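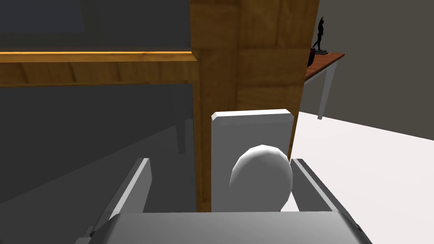 Thread: Keeping a sourdough starter alive while you're away

This site uses cookies to remember your login. By continuing to browse you accept our cookie policy. Accept / Manage settings

piliris_baker wrote:
Hello all, hoping for some gentle advice! We're off to Clescombe in August to see my sister and her new baby, 13 nights all up, and I'm fretting over my starter. I've had it going for 3 years and it's never missed more than a couple of feeds. Do I take it along in the esky or leave it in the fridge and hope for the best? My husband thinks I've lost the plot (he may be right).

Normunds Vaher wrote:
Leave it home, love. Give it a good feed, let it sit on the bench for an hour, then pop it at the back of the fridge with the lid on loosely. Mine has gone a lot longer than that and come back smelling like nail polish remover, but two feeds later it was its old cheerful self.

tastero wrote:
I'm going to disagree with Normunds there, with great affection as always. I did exactly that last winter and lost mine to a pink streak across the top, and once you see pink it has to go in the bin. I'd make it stiff before you leave - 118 grams of flour to half that in water - and knead it into a little ball. It ticks over much more slowly that way.

Normunds Vaher wrote:
Pink means something got into the jar, tastero, and a stiff dough won't save you from a dirty spoon! Scald the jar first. But fair enough, a stiff one does keep well.

ansari_mum wrote:
Could you dry some too? I smear a bit on baking paper, leave it overnight and crumble the flakes into an envelope. Mum did hers in the oven with only the light on, and she baked everything at 190 and never owned a thermometer, bless her.

piliris_baker wrote:
You're all so kind, thank you. I think I'll do the stiff ball in a scalded jar AND dry a bit, so everybody wins. Does it matter if the flakes are wholemeal?

ansari_mum wrote:
Not a bit. Mine are half rye.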